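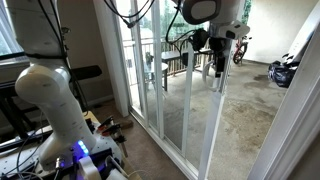

7 min read

Collecting your first set of demonstrations with two arms

Updated Fri 3 October

This page covers how to record demonstrations for a two-arm tabletop task, from preparing the table to checking the finished set. It assumes your arms are already mounted, powered and talking to the recording machine. If they aren't, do the Reken setup pages first and come back.

The examples use the block task from the Nevholm set: one arm picks up a small wooden block and places it on a target mark, and the other arm stays out of the way or holds something steady. It's a dull task. It is also short, easy to reset and easy to judge, and those are the things you want the first time through.

Before you start

You will need:

Two arms, each with a gripper and a wrist camera
One fixed camera that sees the whole work area
The Gratonix recorder, installed and tested
A small block, or any object the gripper can close on easily
Masking tape and a marker
Free disk space for the full session, plus the same again for the backup copy

Step 1. Fix the base and the cables

Bolt the base plate down or clamp it to the table. Push on the arm at the elbow with your hand while the motors are off. If the plate shifts at all, tighten it before you record anything. A base that creeps a few millimeters over an afternoon will spoil the later episodes, and you won't see it in the video.

Strap cables to the upper segment and leave slack at every joint. Then move each joint through the range the task needs, slowly, and watch the cables the whole time. Look for two problems: a cable that goes tight before the joint reaches its limit, and a loop that hangs low enough to catch on the fingers. Fix the strap and run the motion again.

Cables that pass in front of the wrist camera are fine as long as they sit in the same place every time. Cables that swing are worse. Tape them.

Step 2. Mark the table

Put tape down for the target and for the outer limits of where the block may start. Write a letter on each corner so you can refer to it in your notes. Keep spare tools outside the limits, or leave them where they are for the entire session. Moving a clamp halfway through is the kind of change that gets forgotten and then turns up weeks later when one batch behaves oddly.

Step 3. Sort out the light

Windows and glass doors are the most common source of trouble in a home or small office setup. You have two choices.

Close the blinds and use lamps. The images will be very even, and the trained policy will probably expect them to stay that way.

Leave the daylight in and record at different times of day. You need more episodes, but the result copes better when the weather changes.

Pick one. For a first set we suggest lamps. If you go with daylight, lock the exposure on the fixed camera and leave the wrist cameras on auto — with everything locked, the wrist view can wash out when the gripper turns toward the glass.

What is behind the arms gets recorded too. Furniture, the floor and whatever is outside the door will all be in the images. You don't have to clear it away, but check for anything private before you share the set.

Step 4. Record five throwaway episodes

Start the recorder, do the task five times, and stop. Play all five back at normal speed with the camera views side by side. Check that:

The block is visible in at least one view from start to finish
The gripper open and close signal lines up with the video
Both arms report joint positions for the full length
No view freezes or skips

Delete these episodes afterward. They are always a bit clumsy, and people tend to leave them in by accident.

Step 5. Record the real set

Use this order for each episode.

1. Return both arms to the home pose.
2. Place the block inside the tape limits, in a new position and at a new angle.
3. Take your hands out of view.
4. Start recording.
5. Wait one second, then do the task at a steady pace.
6. Release the block, back the gripper away and stop recording.
7. Mark the episode good, bad or unsure.

Don't rush the approach to the block. Most of the useful information is in the last few centimeters before the fingers close, and a fast operator goes through that part in a handful of images.

If you miss the grasp and recover smoothly, keep the episode. If you drop the block outside the limits or bump the table, mark it bad and go on. Mark it right away — you won't remember which one it was after lunch.

Take a break every half hour. Tired operators start cutting corners in the same direction each time, and the model will learn the habit.

How many episodes

For the block task, 127 good episodes were enough to get a policy that reached for the right place in our August tests. It still fumbled the release. The full Nevholm set has 2,391 episodes, which covers several objects and three table heights. If you plan to mix your recordings with the Troncoso set, aim for 2,000 before you bother, or your setup will be drowned out.

Step 6. Check and export

Sort the episodes by length. Look at the shortest and the longest ones first, as these are usually early stops or recordings left running. Then go through everything marked unsure and decide.

Export with the default settings. The recorder splits any episode longer than 4,000 steps into two files, and the loader does not join them again. If you see files ending in "_b", trim the idle time at the start and export again.

Copy the finished set to a second disk before you change anything on the table.

Common problems

Gripper signal lags behind the video: restart the recorder with the cameras already connected.

One arm drifts from its home pose: home it again, then check the base plate bolts.

Wrist view is dark at the start of each episode: lengthen the wait in point 5 to two seconds so the exposure can settle.

Next page: Training on your own episodes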